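Snack shelf, round two

The break room at Solholm has a new breakfast shelf, and I remain to be persuaded. We had one in July. It was going to save everybody a trip to the store, and by the end of the month it was a place to leave mugs.

This time Sharon Koech is in charge of ordering, and her plan is granola up top, oatmeal boxes down below, with the Bobo's stuff'd oat bites sharing the upper board. The budget is $473 a quarter. I asked whether anyone had priced plain oats in a big tub and was told that wasn't the spirit of the thing.
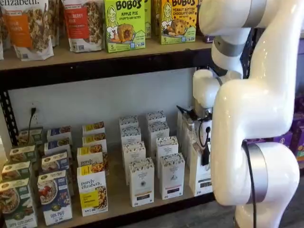

My other complaint is the word "breakfast." Apple pie is a dessert. So is peanut butter chocolate chip, whatever it gets baked into. Elínborg Kragh says oats are oats and I should try one before I write about it. Fine. I had the apple pie one on Tuesday and it was pretty good, which doesn't make it breakfast.

The oatmeal I have fewer doubts about, apart from the name "fun pack," which is asking a lot of oatmeal. Please put boxes back in their own column, facing out. If you finish one, flatten it and tell Sharon. Valter Macedo wants a sign-out sheet, and I give that 2 weeks.
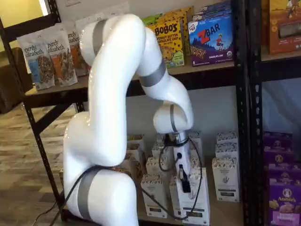
Purely Elizabeth granola on the upper shelf, boxes on the lower one.

Requests for other flavors go to Sharon before the next order.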